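Marmor in der Küche richtig pflegen – so bleibt die Arbeitsplatte lange schön

Veröffentlicht am 2021-02-22

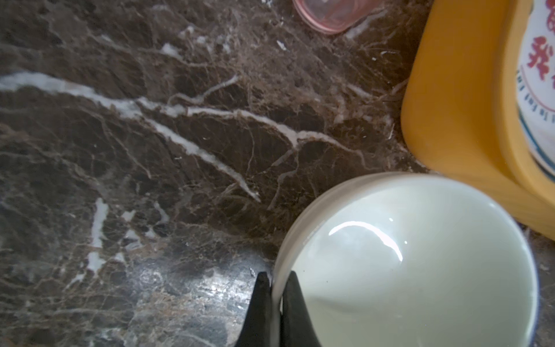
Brauner Marmor mit weißen Adern, dazu eine weiße Keramikschale.

Als wir unsere Küche in Illetham eingerichtet haben, wollte ich unbedingt eine Platte aus dunklem Marmor, und ich habe es bis heute nicht bereut. Ein bisschen Zuwendung braucht so ein Stein allerdings schon, und weil mich immer wieder Leserinnen danach fragen, schreibe ich meine Routine endlich einmal in Ruhe auf.

Was ihr braucht: 2 weiche Baumwolltücher, einen Eimer, lauwarmes Wasser und eine pH-neutrale Steinseife. Ich nehme die von Drokero, es geht aber auch jede andere, die für Marmor gedacht ist.

Zuerst räumt ihr alles von der Platte und wischt die Krümel mit einem trockenen Tuch weg. Bitte ohne Druck, denn Zucker- und Salzkörner können die Politur zerkratzen! Dann gebt ihr die Seife nach Packungsangabe ins Wasser, wringt das Tuch kräftig aus und wischt in langen Bahnen von hinten nach vorne. Mit klarem Wasser nachwischen und gleich trockenreiben, sonst bleiben Kalkränder stehen – auf dunklem Stein sieht man die leider besonders gut.

Essig, Zitrone und Joghurt gehören sofort aufgewischt. Matte Stellen könnt ihr mit einem sehr feinen Schleifpad (Körnung 3000) und etwas Wasser nachpolieren, aber probiert das vorher an einer versteckten Ecke aus.

Imprägniert wird bei uns einmal im Jahr, meistens im Mai, wenn die Fenster den ganzen Tag offen bleiben können.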